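Home Recipes Meal Planning Walking About Contact

How to Keep a Food Diary You Won't Give Up On

Reading time: 4 minutes

I've started more food diaries than I care to remember. Most of them fizzled out after a weekend, usually the sort of weekend with a birthday in it, and I'd find the notebook months later with three breakfasts written down and nothing else. The one I'm on now has lasted since February, so I thought I'd write down how I do it for those of you who keep asking at group.

First, choose something to write in that you already like handling. Mine is a plain lined notebook that lives by the kettle with a pen tucked down the spine. My sister uses her phone and gets on very well with it, but I find that once I've picked mine up I'm reading messages and the toast has gone unrecorded. 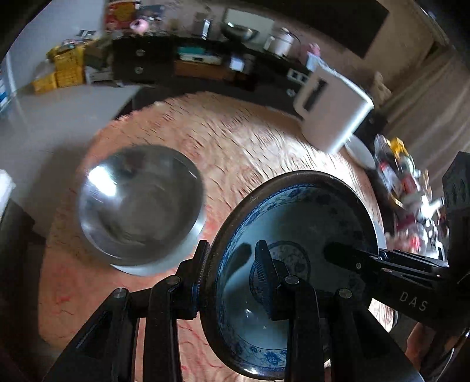
Next, rule your page before you go to bed. I do four boxes - breakfast, dinner, tea and bits - and the bits box is the biggest, as anyone who has ever finished a child's fish fingers will understand. Leave a line at the bottom for how you slept and whether you got out for a walk.

Then write things down as you eat them, or as near as you can manage. If you leave it all until the evening you'll remember the salad perfectly and forget the two biscuits that came before it. I don't mean that unkindly, I do it myself every time!

Measuring comes after that, and please don't let it put you off. For the first fortnight I weighed my cereal every morning and was quite shocked to find I'd been pouring out 90 grams without a thought. Once you've seen what your usual helping weighs, you can put the scales away and just use the same dish each day.

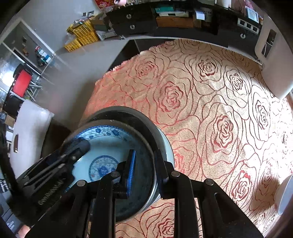
A blue and white floral plate.

Be honest about sauces, butter and whatever goes in your tea. You needn't be exact. "Spoon of mayo, heaped" is perfectly good and tells you what you need to know when you look back.

Now, the looking back. Once a week I sit down with a cuppa and a highlighter and read the whole lot through, and I mark anything I really enjoyed. That was a change for me (I used to mark only the naughty things, and a page full of those is a miserable read). The highlighted meals go straight on to next week's plan, so the shopping list half writes itself. Lentil cottage pie has been highlighted so often that the pages are going yellow.

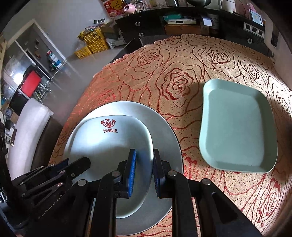 One plate inside another, on the rose tablecloth.

If you miss a day, leave it blank and carry on with the next one. Don't try to piece it together from memory, and don't start a fresh notebook either. I have blank pages all through mine, including most of a week when we all had that dreadful cold, and it hasn't done the diary any harm.

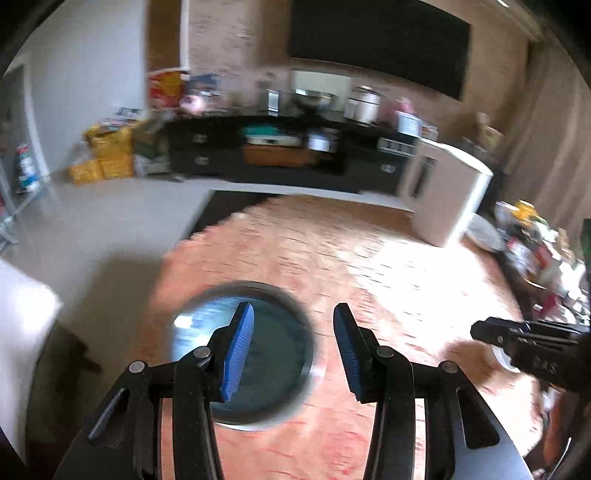
Trudy Hinds
Recipe and meal planning writer

One last thing, for those of you dreading the festive season. Keep the diary going, but let it be a short one. I just write "Christmas dinner, lovely" and leave it at that, then go back to my boxes when the leftovers are gone and the fridge door will shut again.

Comments (3)

Shona Faulkner
The bits box! I've always squeezed snacks into the margin and then couldn't read them. Ruling mine tonight.

Anjani Ginting
Do you write drinks down as well? I get through a lot of milky coffee and never know where to put it.

Trudy Hinds
Hello Anjani, yes, mine go in bits. If you have the same one every morning just pop it in with breakfast x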